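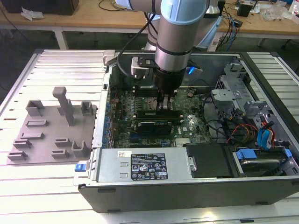
The Dell with its side off, heatsink still on.

Old Dell tower from a yard sale – what should I clean, swap or leave alone?
Posted by Ileana Ilie, 2021-10-10

Hi everyone! I have never owned a desktop I could open before, and I am having way too much fun with this one. It's a Dell tower, black outside, with blue latches inside for the parts you're meant to pull. I paid 15 dollars for it and the seller threw in the power cord. I laid it on its side, took the panel off and have been poking around ever since (with the cord unplugged, I promise).

It powers up, but the clock is wrong every single time I start it, and after a while the fan gets so loud my sister can hear it from the next room. I'd like to turn it into a machine for old games and for my photo scans. I don't want to spend much – 100 dollars is my ceiling for the whole project, and I'd be thrilled to come in under that.

Things I'd love to know before I buy anything:

Is the wrong clock just the little round battery on the board? And can I pop it out with my fingers?

Do I need to take the heatsink off to deal with the noise, or is cleaning the fan enough? I've never touched thermal paste in my life.

Can I add memory without matching what's in there exactly?

The hard drive is a spinning one in a tray with a blue clip. I'd like to put an SSD in, but I don't know if it will sit in the same spot.

I've downloaded the owner's manual and read it twice. It's great on where things are and pretty quiet on what's worth doing. Thanks in advance, this site got me through a dead printer last year and I've been a fan ever since!

Viorica Voicu
Oh, you're going to enjoy this! Those Dell business-type towers are lovely to learn on. So much of the inside comes apart with your hands.

Start with the clock. Yes, it's nearly always the coin battery. Look at the number stamped on the old one and buy the same type at any drugstore. Switch off, unplug, hold the power button in for a few seconds, touch bare metal on the case, then push the little spring clip aside and the battery lifts up. Use your fingernail or something plastic. The side with the writing faces up when it goes back. The first time you start it the machine will probably complain that the settings were lost, so go into setup, fix the date and time, and check that the drive settings are still the way they were. Write those down first! I didn't on my first one and spent a whole evening wondering why Windows wouldn't start.

For the noise, clean before you take anything apart. Take the tower outside, hold the fan blades still with a finger or a pencil, and use short bursts of canned air through the heatsink fins and the power supply vents. Don't open the power supply itself. Then run it for an hour and listen.

If it's still roaring, the paste under the heatsink has likely gone hard and that's worth redoing. Run the computer for five minutes first so it's a bit warm, shut down, unplug, then undo the screws a little at a time, going corner to corner. Twist the heatsink gently before you lift. If it feels glued on, twist some more and be patient – pulling straight up can bring the processor with it on some sockets.
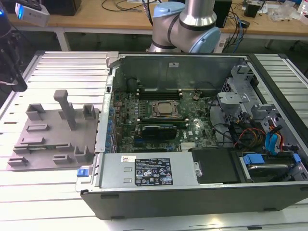 Once you're down to the bare metal lid on the processor, leave the retention bracket closed. You don't have to take the chip out to clean it. Put a little rubbing alcohol on a coffee filter and wipe until the filter comes away clean, then do the same to the bottom of the heatsink. New paste goes in the middle, the size of a small pea. I use a tube of Skulance that I bought ages ago and it spreads fine, but any ordinary paste will do for a machine like this. Set the heatsink down flat, tighten the screws corner to corner again, and plug the fan back in. It's very easy to forget the fan plug!

Have fun and please come back and tell us how it went.

Tincuța Stoica
battery for sure. mine did the same thing. the ssd will work too just get one and plug it in, the case is huge

Ecaterina Neagu
Viorica covered the heat side so well that I'll stick to memory and the drive.

Memory first. Take out one stick and read the label. You need the same generation (DDR2, DDR3 and so on won't fit each other's slots, the notch is in a different place) and the plain desktop kind, without ECC unless your manual says otherwise. Brand doesn't matter much. Sizes can be mixed, but matching pairs in the paired slots will run a bit better, and the manual should have a chart of which slot to fill first. Used memory for older machines is so cheap now that I'd buy a matched set and be done with it.

Push the clips at the ends of the slot outward, line up the notch, and press both ends down until the clips close. It takes more force than you expect the first time. If the computer beeps at you and shows a black screen, take the sticks out and seat them again before you panic. Nine times out of ten that's all it is.
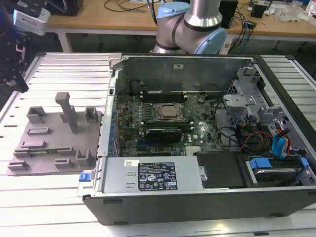
The SSD is the upgrade you'll feel the most, so if the money runs short, put it there and skip the rest. A 2.5-inch SSD is smaller than a desktop hard drive and won't line up with the tray by itself. Get a 2.5 to 3.5 adapter bracket, a few dollars at most, and check that its side holes match your tray (some cheap ones have them in the wrong place). The SATA data plug and the power plug are the same as on a regular SATA drive. Pull them by the plug and never by the wire, and take a phone picture before you unplug anything so you know which cable went where.

If you want to keep what's on the old drive, copy it first with both drives connected. Check the manual for a free SATA port. When the copy is finished, shut down, take the old one out, and start from the SSD alone to make sure it really boots. I'd keep the old drive in a drawer for a month or two before wiping it.

One more thing for the games: find out which graphics card you have before you shop for another. For older titles it may be plenty. A bigger card can ask for more than the stock power supply gives, and the wattage is printed on the supply's label, so read that before you fall in love with anything.

Ileana Ilie
You are all wonderful! I'm getting the battery tomorrow, and I've put an SSD and a bracket on my list. Ecaterina, do I need to format the SSD before I copy to it, or does the copying program do that?

Ecaterina Neagu
If you clone the whole drive, the program takes care of it and overwrites whatever was there. Just read the drive names twice before you click start, so you copy old to new and don't go the other direction.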